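Juni, kurz nach Mitternacht

Ich kann nicht schlafen, also schreibe ich. Mir summt noch alles. Ich komme gerade aus der alten Färberei, wo Anoma Sultana heute ihre neue Arbeit gezeigt hat, und ich habe auf dem ganzen Heimweg vor mich hin geredet wie eine, die man besser in Ruhe lässt. »Hastidance« heißt das Stück. Ich hatte beim Titel ehrlich gesagt etwas Flottes erwartet, irgendwas mit Tempo und Schweiß, und dann stehen da vier Frauen in langen Regenmänteln und bewegen sich zwanzig Minuten lang so langsam, dass man ihnen beim Atmen zusehen kann!

Der Reihe nach, sonst weiß ich in einem Jahr nicht mehr, was ich gemeint habe.

Einlass war um halb acht, und zwar nicht vorn durchs Tor, sondern hinten über die Rampe, wo früher die Stoffballen angeliefert wurden. Wir waren 26 Leute, mehr werden pro Abend nicht hineingelassen. Jeder bekam am Eingang einen kleinen Zettel mit einem Wort darauf. Auf meinem stand »Vorarbeiterin«. Bei der Frau neben mir »Zuspätkommerin«, und sie war tatsächlich als Letzte gekommen, da haben wir beide furchtbar gelacht. Was man mit dem Wort anfangen soll, wurde nicht erklärt. Ich habe meinen Zettel die ganze Zeit in der Hand gehalten, bis er weich war wie ein Taschentuch. Er liegt jetzt hier im Heft, ich klebe ihn morgen ein.

Dann der erste Raum. Die vier stehen an einer langen Werkbank und falten. Kein Stoff da, sie falten nichts, also Luft, aber so genau, dass ich nach einer Weile die Kanten gesehen habe. Eine faltet groß, mit ausgebreiteten Armen, eine ganz klein vor der Brust. Und irgendwann merkt man, dass alle vier im selben Takt sind, obwohl keine zur anderen schaut. Aus der Ecke kam dazu eine Stimme vom Band, die Namen vorlas. Nur Vornamen, mit langen Pausen. Rezaul Khan hat den Ton gemacht, den kannte ich bisher nur von seinen Radiosachen, und ich finde, er ist hier so gut wie nie. Man hört unter den Namen die ganze Zeit ein Brummen, das man erst für die Lüftung hält. Im zweiten Raum ist es dann plötzlich weg, und es wird einem richtig schwindlig davon, wie still es ist.

Der zweite Raum! Den muss ich mir merken. Stockdunkel, nur auf Kniehöhe ein Streifen Licht, man sieht also von den Tänzerinnen bloß Schienbeine und Füße. Schwere Schuhe, Arbeitsschuhe. Und die tanzen, und wie! Das war der schnelle Teil, da war es endlich, das Hastige. Die Dielen haben gezittert, ich habe es bis in die Zähne gespürt. Ein Mann hinter mir hat mitgestampft, erst ganz vorsichtig, dann richtig, und zwei, drei andere mit ihm. Ich auch, zum Schluss. Ich! Die in der Kirche nicht mal laut mitsingt.

Was mich so begeistert: dass das Stück einem nichts hinreibt. Es geht um die Frauen, die in der Färberei gearbeitet haben, das steht auf dem Programmblatt, und es steht auch darauf, dass Anoma mit einigen von ihnen gesprochen hat. In einem schlechteren Stück hätte man jetzt Schwarzweißfotos an die Wand geworfen und dazu ein Cello gespielt. Hier bleibt davon das Falten und das Stampfen und die Namen. Und eine einzige Geschichte, die im dritten Raum erzählt wird, von einer Tänzerin, die dabei auf einem umgedrehten Bottich sitzt: wie eine der Frauen 15 Jahre lang jeden Abend mit blauen Händen nach Hause gegangen ist und im Bus die Handschuhe anbehalten hat, auch im Sommer. Mehr wird nicht erzählt. Dann zieht sie sich Handschuhe an, ganz alltägliche, und geht hinaus, und man hört sie noch lange im Flur.

Da habe ich geheult. Muss ich ja hier nicht verschweigen.

Zwei Sachen fand ich schwächer, damit ich nicht nur schwärme. Der Übergang zum dritten Raum dauert zu lang, man steht in einem Treppenhaus herum und fängt an, sich über Parkplätze zu unterhalten, und dann ist der Zauber erst mal weg. Und das Kostüm. Die Regenmäntel sind wunderbar, solange sie zu sind, aber im letzten Bild werden sie aufgeknöpft und darunter sind alle in Silber, und das hat mir nicht eingeleuchtet. M. meinte nachher, das sei der Stoff, der ja die ganze Zeit gefehlt habe. Kann sein. Mir wäre es lieber gewesen, er hätte weiter gefehlt.

Hinterher standen wir noch lange auf der Rampe. Es gab Tee aus großen Kannen und trockene Kekse, und ich habe mich getraut, Anoma anzusprechen. Ich hatte mir einen klugen Satz zurechtgelegt und gesagt habe ich dann: »Die Schuhe!« Nur das. Sie hat gestrahlt und gesagt, die Schuhe seien der größte Streit der ganzen Probenzeit gewesen, die eine Hälfte wollte barfuß. Sie hat kleine, ganz ruhige Hände und redet schnell. Sie haben 30 Proben gehabt, davon die meisten nicht in der Färberei, weil es dort bis in den Mai hinein zu kalt war. Das Geld kam wohl im letzten Moment von der Pelletier-Stiftung, sonst wäre es bei einer Lesung geblieben. Man stelle sich das vor, eine Lesung!

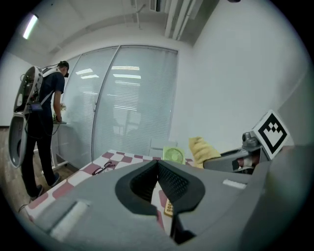 Mit Rezaul habe ich nur kurz gesprochen, er war müde und musste noch Kabel aufrollen. Aber er hat mir verraten, was das Brummen ist. Eine alte Kühltruhe! Er hat sie bei seiner Tante im Keller aufgenommen und dann so weit heruntergezogen, dass man sie mehr im Bauch als im Ohr hat. Ich werde nie wieder an einer Truhe vorbeigehen können, ohne an diesen Raum zu denken. Die Namen hat übrigens eine Frau gelesen, die selbst als Lehrling dort angefangen hat, und ihr eigener ist auch dabei, nur weiß man als Zuschauerin nicht, welcher. Das hätte ich gern vorher gewusst. Oder lieber doch nicht, ich bin mir uneins.

Im Herbst gehen sie damit nach Dulon, in die Markthalle dort, und ich überlege ernsthaft hinzufahren. Wie soll das überhaupt gehen, in einer Markthalle, wo die Stände bleiben und die Leute vielleicht einfach durchlaufen mit ihren Tüten? Anoma sagte, genau darauf freue sie sich. Sie will das Falten dann an einer der leeren Fischtheken machen. Ich sehe es schon vor mir, die vier in ihren Mänteln auf den nassen Kacheln, und eine Frau will eigentlich bloß Forelle kaufen.

Danach vielleicht noch Lernent, das ist aber unsicher, da hängt es am Boden. Der Saal hat Beton, und auf Beton zittert nichts. Ich habe sofort gesagt, dann müssen sie eben Bretter legen, und M. hat mich am Ärmel gezogen, weil ich anscheinend schon klang wie die Produktionsleitung. Vorarbeiterin eben.

Auf dem Heimweg haben M. und ich versucht, die Faltbewegung nachzumachen, an der Haltestelle, unter der Laterne. Es ist unglaublich schwer! Man muss sich entscheiden, wie groß das Tuch ist, und dann muss es auch so groß bleiben, sonst sieht man sofort, dass man schwindelt. M.s Tuch wurde mit jeder Falte größer. Meins war nach zweimal Falten weg. Ein Junge mit Fahrrad hat uns zugeschaut und gefragt, ob wir was verloren haben.

Ich will morgen der Gruppe schreiben, vor allem denen, die immer sagen, Tanz sei nichts für sie. Fünf Abende spielen sie noch. Karten nur an der Rampe, ab sieben, und man sollte sich warm anziehen, auch jetzt im Juni, die Mauern halten die Kälte fest. Und feste Schuhe! Falls man mitstampfen will.

Noch notieren, bevor es weg ist: der Geruch im ersten Raum, nach Seife und nach Eisen. Die Tänzerin mit dem kurzen Zopf, die als Einzige beim Falten die Augen zuhatte. Dass beim Applaus keine von den vieren gelächelt hat und Anoma dafür umso mehr, sie stand ganz hinten an der Wand und hat selber geklatscht.

Halb zwei jetzt. Oben im Haus läuft noch jemand herum, und ich ertappe mich dabei, dass ich die Schritte zähle.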